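Food Hygiene for Small Kitchens, week 3
Notes: S. Dhillon, Bridton evening class

Recap from last week: danger zone, fridge layout, date labels. If you missed it get the sheet off me at the break.

Cleaning v. disinfecting. Two separate jobs. Cleaning = grease and food bits off. Disinfecting = bringing bacteria down to a safe level. Disinfectant on a greasy surface mostly wasted, the grease gets in the way. So always clean first.

Order for surfaces:
scrape / wipe off loose bits
hot water + detergent
rinse
disinfect, leave for full contact time
rinse again if the label says so
air dry

Contact time is where most people lose marks. Spray and wipe straight off = no good. Read the label!! Varies by product, dont guess.

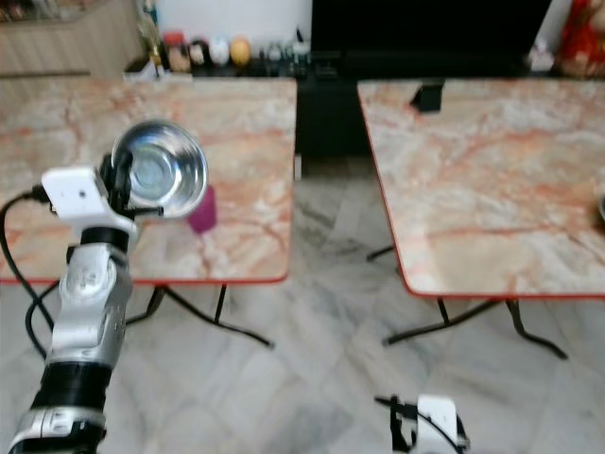

Materials. Stainless steel: good, no pores, takes heat. Check rolled rims and seams on older stuff, food collects there. Plastic boards: fine untill scored, then bin them. Wood: allowed but must be dried properly, stood on edge. Cracked or chipped anything: out.

Cloths. Biggest spreader in most kitchens. Single use if you can. Reusable ones: boil wash, 90 degrees, dry fully before they go back in the drawer. Never one cloth for raw prep and then the serving side.

Chauhan case (handout 2). Café did its boards every night, never did the taps or fridge handles. Think about what hands touch between raw chicken and salad. Make your own list, bring it next week.

Cleaning schedule: what, who, how often, with what. Keep it short enough to be used. Stutby template is ok but leave off the last column.

Next week: pests, waste, deliveries. Test is in August, 69 to pass.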